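Notes from the tenants' meeting, Wadwood Building, February. Started at 7:10 in the evening, ended a little before nine.

Last meeting's minutes were read and accepted with one change: "the owner has agreed" now reads "the owner has said it may agree."

## 1. Heating

Gestlow sent its report on the boiler. It says the system is working as designed. Tenants on the top two floors asked who designed it to leave the back bedrooms cold until noon. The report gives no room temperatures, and the inspector did not knock on any doors on the top floor.

It was pointed out that Gestlow also holds the repair contract, so a report saying no repair is needed is either very fair of them or very lazy. The meeting could not decide which.

**Agreed:** ask for the readings behind the report, in writing. Tenants on the top two floors will keep their own log, morning and night, until the next meeting.

## 2. The window offer from Barbieri

Barbieri is offering new windows for the whole building at $997 per window. The letter says tenants will save "up to 40 percent" on heating. Several people noted that "up to" covers zero.

Questions raised:

- Does the price include taking away the old windows? The letter does not say.
- Is it a fixed price or a starting price?
- Why does the offer end in 30 days, when the same offer came last year with the same deadline?
- Who pays? The owner's cover note says the cost would be "shared" and leaves it there.

One tenant spoke in favor. The windows on the street side rattle and at least two will not close all the way. The meeting agreed the windows are bad. It did not agree that this makes the offer good.

**Agreed:** no support for the offer until the owner says what "shared" means. A second price will be asked for from a firm the owner did not pick.

## 3. Laundry room

The new card machines take $50 as the smallest amount you can load. This was called a loan to the machine company, with no interest. Two tenants have cards that stopped working with money still on them. The help number goes to a recording that sends callers to the website, and the website gives the help number.

The owner's answer was that the machines are "popular with residents." No resident present had been asked.

**Agreed:** write again and ask for the coin slots back on one washer and one dryer. Expectations are low.

## 4. Nullham parking lot

The city is looking at a plan to turn the Nullham lot into a "green space with parking." The drawing shows trees where the parking is now and does not show the parking. A second drawing was promised in the fall and has not come.

Some tenants would like the trees. Some would like to know where they are supposed to leave their cars. Both groups would like to see a drawing.

**Agreed:** send someone to the city hearing to listen. No position taken.

## 5. Shared room on the ground floor

The sign-up sheet is filling up and people are writing over each other's names. A proposal to move sign-up to an app was voted down. The paper sheet stays, in pen only.

The long table stays too. A request to swap it for folding tables was turned down after a short talk, mainly on the grounds that the last folding tables lasted one winter.

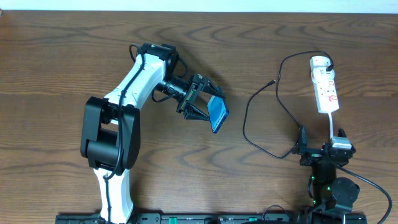

*Item 5: table in the shared room.*

## 6. Other business

The front door still does not latch. It was reported fixed in the owner's last newsletter. Tenants are asked to pull it shut behind them.

Someone asked if the rent notice that went out with the wrong unit numbers counts as a notice. The legal aid office will be asked. Until then, keep the envelope as well as the letter.

Next meeting in the shared room, same time. Bring the heating logs.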